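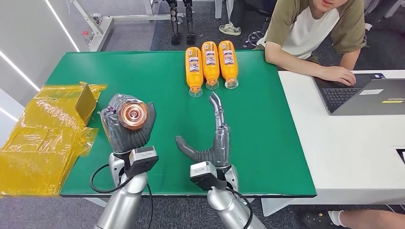 Re: Hands for the Petek bench: budget line, and why I'd hold off

Posted in: Lab Equipment > Purchasing and Planning

Wed 8 February

> Wisonel have come back with a quote for two pairs of the five-fingered hands,
> with wrist modules and a service plan. If we sign before the end of the
> quarter they'll hold the December price. I think we should go for it. The
> Woltitz people already run a bench with a pair of hands like these and seem
> happy. Bottles, packaging, round metal parts, they'll put anything on that
> green table. We could be doing the same by summer. Can I have a yes or no
> from everyone on the list by Friday?

It's a no from me for now, or at least a no to two pairs.

I don't doubt that the hands are nice. The left one has its fingers curled round that copper-coloured disc thing and I'd be glad to own something that could do the same. But a hand holding a part tells me what it looks like when it is holding a part. I'd want to know how many goes it took, who set it up, and how long they spent on it. None of that is in the quote, and I've read all five pages twice.

Look at what else a bench like that needs. There's a person sitting at the table with his hand on a laptop. What does he cost? Our budget sheet has a line for arms, a line for hands, a line for "sundries", and not a penny for anybody's time. On the old Hidell cell we logged 154 hours of setting up in the first year, and that was with plain two-finger grippers that had hardly anything in them to go wrong. I can't see fingers and thumbs bringing that number down.

Then the gloves. Both hands are covered in a dark grey glove sort of material, and I asked Wisonel what a replacement costs and how often you change it. I got a brochure back. If it's a wear part it should be priced as a wear part. Same goes for the cables. On both arms there's a black cable running from the wrist down the forearm, and the left one stands out in a loop over the table. We lost 61 working days on Hidell over two years, and most of them were down to cables catching or pulling loose. I would like spares on the order from day one, and I'd like to see the lead time in writing.

I'm also not convinced by the choice of items. Three drinks bottles laid on their sides are a fair thing to practise on, and crinkly see-through packaging is a good deal nastier, so credit to whoever put that on the table. Our work at Petek is mostly sorting returned parts into trays. Has anyone sent Wisonel a box of our actual parts and asked them to try? If so I missed it.

Floor space next. The drawing we were sent allows for the table and the arms. It doesn't allow for a second table for the laptop, chairs, the rest of the kit that piles up behind, or somewhere to put your feet. Measure the bay with two people sitting in it before we commit. I make the gap by the door 110 cm, and the fire people will want to keep it.

What I would agree to:

- one pair of hands on hire, with a get-out clause
- a full price list for gloves, cables and fingertips before any deposit is paid
- a trial on our own returned parts, at our bench, with our staff running it
- a proper line in the budget for operator time, at around half a post

As for the December price, they held the "last chance" price for us on Hidell as well, and it was still there when we rang up in spring.

Happy to be outvoted, but I'd like the reasons minuted if I am.

3 comments

benchrat: Agree on the cables. We tape ours down and still catch them.

southbay_kit: Half a post is low. Ask Woltitz what they spend before you put a figure in.

old_gantry: Did the quote include delivery? Ours didn't.

Search this list... Go Advanced search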